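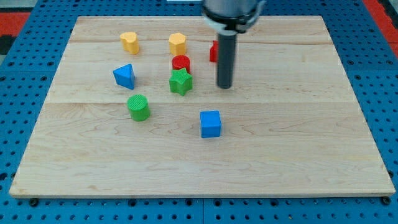 Call for participants: open day at the Sernholm robot lab, April

Sernholm is looking for adults to take part in its spring open day. Visitors will watch a robot arm work with small colored blocks on a wooden board, then give the arm short typed instructions of their own. No technical background is needed.

Sessions start at 2 p.m. and last almost 3 hours, including a break. You will be asked to:

- watch a demonstration at the table
- type instructions in your own words, such as which block should go next to which
- fill out a short form at the end

You must be 18 or older and comfortable reading English on a screen. Closed shoes are required. Please stay behind the marked line while the arm is on.

Participants receive a Manalastas gift card at the end of the session. Parking is free in the Trullomness lot. Check in at the front desk, Room 531 is on the fifth floor and there is an elevator.

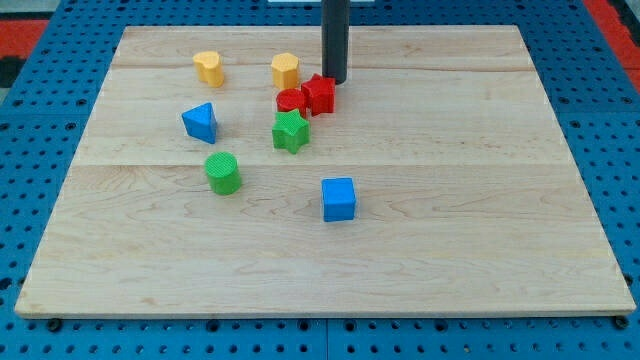 Kaja Kuusk wrote after the last open day that she had expected to stand and watch, and ended up typing for most of the afternoon. She asked for more chairs, and we have added them.

To sign up, call the front desk at extension 1590 and leave your name and a phone number. Sign-up closes when all places are taken.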